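Economía local | Muebles

22/1/20
Compartido 36 veces · 4 comentarios

Trilano cierra su tienda de Birelia y se lleva la venta de mesas a Nondbridge

La cadena de muebles Trilano bajará la persiana en Birelia a finales de enero. Confirmado ayer por la empresa en una nota de dos párrafos, sin mas detalles sobre el local. Los pedidos pendientes se entregan todos, dice. También los que están a medio pagar.

Son 692 metros cuadrados en plena avenida, abiertos desde hace once años. Alquiler al alza, menos paso de gente los sábados. Lo de siempre.
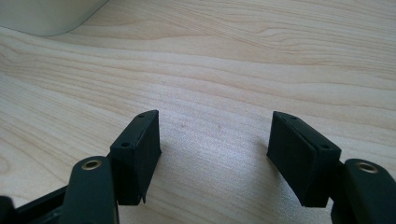 La liquidación empieza el lunes. Mesas de comedor, sillas y estanterías de la serie Cù, con portes gratis a partir de 100 euros. Las piezas de exposición, sin devolución. Quien tenga vales regalo puede gastarlos hasta el último día o canjearlos luego en Nondbridge, donde la firma amplía almacén y tienda.

De la plantilla, poco. Cinco personas, a las que se ofrece traslado. El ayuntamiento no ha recibido todavia ninguna solicitud para ocupar el local, que sale a alquiler por unos 2.969 euros al mes.

Horario de la liquidación: de 10 a 20 h, domingos cerrado.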